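Chapter 4
Can a Machine Do the Chores?

After reading this chapter you should be able to explain why a task which is easy for a person may be hard for a machine, name the main stages of picking up and putting away an object, and judge a claim about a household machine with some care.

4.1 The drawer that would not close

In January 2018, Elif Naz Ateş gave her students at Flancombe a short list of chores. Take the things off the counter. Put the small ones in the drawer. Close the drawer. A person who had never entered that kitchen could finish in a minute or two, and would probably be thinking about something else at the same time.

The students had one term. They wrote a program called Gemus, and by the end of the term it had made 462 attempts at the full list. It finished 321 of them. When the students showed this result to their families, most people found it disappointing. When they showed it to engineers at Cumance, a company that builds packing lines, the engineers asked how they had got it so high.

Both reactions are reasonable, and this chapter tries to explain why. We begin with the kitchen counter, as it brings together many of the difficulties in a small space. Objects are hard or soft, shiny or dull, and often one of them lies in front of another. A handle must be found before it can be pulled. 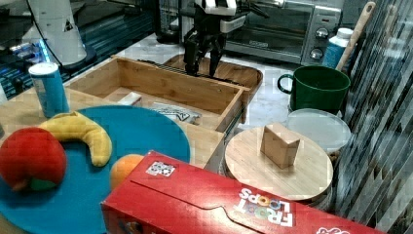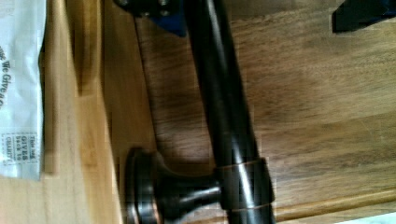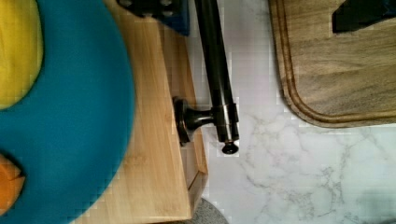

Figure 4.1 Work at a kitchen counter: a gripper over an open wooden box (first), and two close views of a dark metal bar on its mounting (second and third).

A common mistake is to think that strength or speed is the main problem. Motors have been strong enough for housework for a long time. What is missing is mostly knowledge of a very ordinary sort. When you reach for a cup, you already expect a certain weight, and if the cup is full you correct your hand before anything spills. You don't notice that you do this. The programmer has to notice it, or has to find a way for the machine to learn it from many trials.

On the shop floor the situation is different, and it is useful to compare. At Cumance, a carton arrives at the same place, in the same position, all day long. One of their older arms was set up in 2000 and was still closing cartons when we visited. It has no idea what a carton is. If the belt stops ten centimetres too early, the arm will press the air with great accuracy. Such a machine does a chore, certainly, but somebody has first arranged the world around it.

At home we can't arrange the world in this way, or we don't want to. Honeylyn Bautista, who ran the trials in the Shahbazi building next door, kept a notebook of failures. Very few entries were dramatic. The fingers closed a little too high. A packet folded and slipped out. The drawer was pulled at a slight angle and got stuck – and then the program, believing that the drawer was open, went on to the next step.

That last kind of failure deserves special attention. The pull itself was nearly right. The real fault was that the machine did not check. We will return to checking in Section 4.4, after we have looked at grasping (4.2) and at handles, hinges and drawers (4.3).

Before you read further, choose one chore that you did today and write down every step of it, including the moments when you looked at something or felt for it with your hand. Keep the list. You will need it for the exercises at the end of Section 4.2.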